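양팔 조작 학습용 시연 데이터 구축 사업 중간 진척 보고

1. 보고 개요
본 보고는 수카스달레(Sukasdale) 과제의 2차 연도 협약에 따라 지원기관에 제출하는 것으로, 시뮬레이션 환경에서의 원격조작 시연 수집 현황과 향후 계획을 담고 있다. 수집 대상은 가정형 실내 공간에서 양팔 로봇이 탁자 위 물체에 접근하고 이를 파지하는 동작이다.

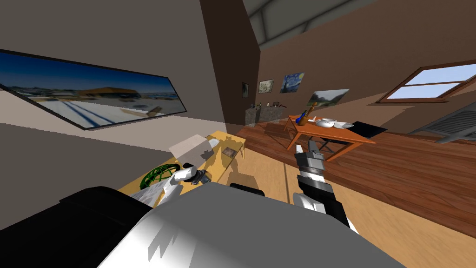

트레르니츠(Trernitz), 10월 14일

2. 수집 현황
보고 기준일 현재 누적 시연은 1130건이며, 이 중 검수를 마친 비율은 78%이다. 조작자 6명이 2개 조로 나뉘어 작업하고 있다. 검수는 플라크콤(Plarkcombe) 분소에서 전담하며, 반려된 시연은 사유 코드를 붙여 별도 보관한다. 물체 목록에는 철망 구조의 구체와 같이 형상이 단순하지 않은 품목과 소형 전자기기를 포함하였다.

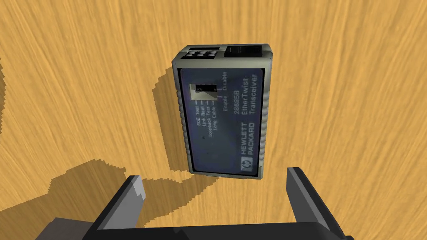 소형 기기류는 파지 방향에 따라 결과 편차가 크게 나타났다. 이에 접근 각도와 그리퍼 개방 폭을 시연별 기록 항목에 추가하였으며, 종전 수집분에 대해서도 로그에서 해당 값을 추출하여 보완 중이다. 그림자 표현 등 렌더링 조건의 차이가 학습에 미치는 영향은 아직 평가하지 못하였다.

3. 지연 사항
베도(Beddoe) 서버 이전으로 장면 변형 작업이 당초 일정보다 늦어졌다. 총예산의 변동은 없으나 저장장치 항목의 일부 전용이 필요하여 변경 신청서를 별첨한다.

4. 향후 계획
잔여 검수를 완료한 후 학습용과 평가용 자료를 분리하고, 2월까지 1차 정책 학습 결과를 제출할 예정이다. 평가용 자료에는 학습에 사용하지 않은 물체 배치를 적용한다.

작성 책임: 아슬라크 하우겐(Aslak Haugen)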